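Noticeboard > Work and Help Wanted > Household

Print this page | E-mail to a friend

Help wanted in the laundry room, Ikwood guest house

We are looking for one person for the laundry room of our guest house, for 3 mornings in the week, beginning in February. The work is simple but it must be done with attention. You will collect the washing from the rooms, sort it, hang it and later fold it.

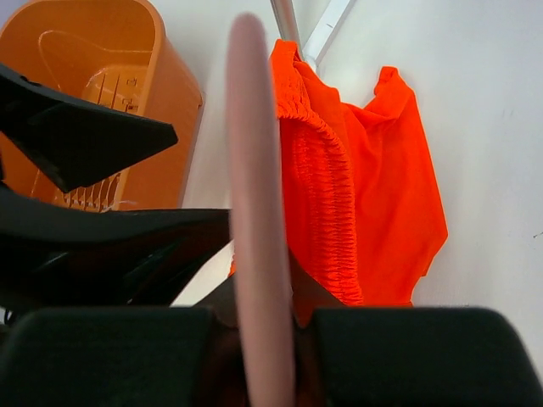

Many of our guests stay long and give us their own clothes, so it is not only sheets and towels. Dresses with elastic gathers we never put in the dryer. They are hung by hand, and the gathers must not be pulled. If you have done such work at home, this is enough experience for us.

You will also keep the room in order — the floor is mopped at the end of every morning, and the baskets are wiped inside and outside.
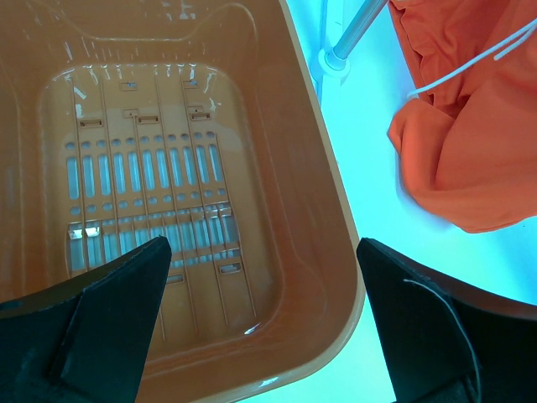
Small things like buttons and hairpins stay easily in the holes, so please look there before you bring new washing. What you find goes in the glass jar on the shelf.

We start at half past seven and finish before noon. The pay is 62 for one morning, with lunch. You should be able to climb two stairs with a full basket. Good English is not necessary, but we must understand each other.

To apply, please write some lines about yourself to Leonidas Pappas at the reception, or call extension 416 in the afternoon.

Comments (3)

Jelto: Is it possible to come only two mornings? I have a small child.

L. Pappas: Dear Jelto, yes, we can speak about this. Please call me.

Irfan Tarar: I worked here last summer and lunch was very good. Bring comfortable shoes.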